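Unit 4 – Storage and stock control for small food businesses

These notes go with the second evening session. Read them before you start the Plundura worksheet.

**1. What stock costs**

Goods on a shelf are money you have already spent. A shop that holds $3703 of dry goods has that much less cash for wages and rent. Holding stock also uses space, and some of it will spoil, get damaged or go missing.

The Plundura deli, our running case, wrote off $787 of stock last December. Most of it was past its date and had been sitting behind newer deliveries.

**2. First in, first out**

FIFO means the oldest stock is sold or used first. In practice:

- New deliveries go behind what is already there.
- Dates face the front.
- Opened packs are marked with the day they were opened.

Canned vegetables keep for a long time, and for that reason people forget to rotate them. Check the date on the can, not the date on the invoice.
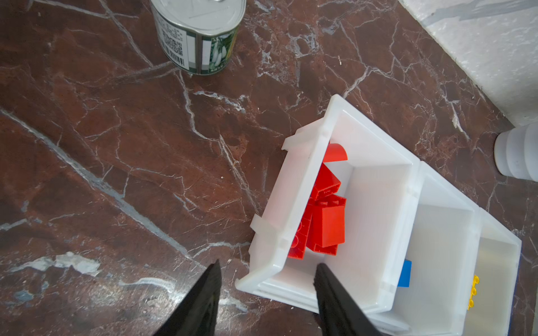 *Fig. 1. Canned goods: printed label with barcode.*

The barcode identifies the product. On ordinary retail cans it does not carry the best-by date, so a scanner alone will not give you FIFO. Somebody still has to look.

**3. Reorder point**

Reorder point = daily use × lead time + safety stock

Suppose the deli uses 6 cans a day, the supplier (Jinis) delivers in 2 days, and you want 2 days' use as safety stock. The reorder point is 12 + 12 = 24 cans. When the count falls to 24, place the order.

If daily use changes with the season, work the figure out again. Last year's number is a starting point only.

**4. Two-bin system**

For small, cheap items – lids, ties, sachets – counting every day is a waste of time. Keep the item in two bins. Work from the first. When it is empty, reorder and start on the second, which should hold enough to last until the delivery comes.

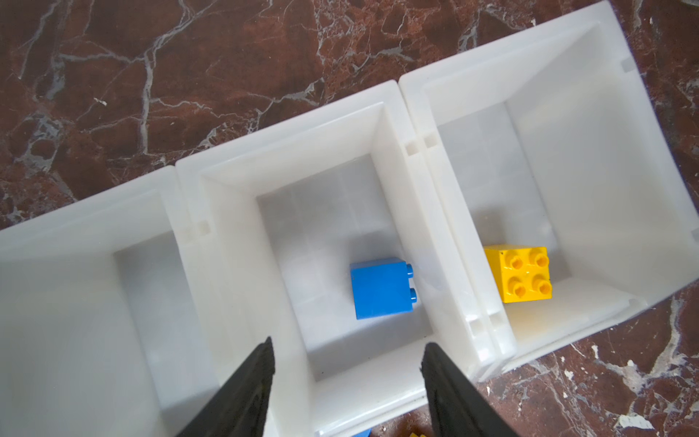 The method fails if staff top up one bin from the other, as the signal to reorder is then lost. Put the reorder card at the bottom of the first bin and keep the second closed until it is needed.

**For next time**

Read the Mahmoudi case (handout 5) and work out reorder points for the items in table B. Show your working. Bring a calculator.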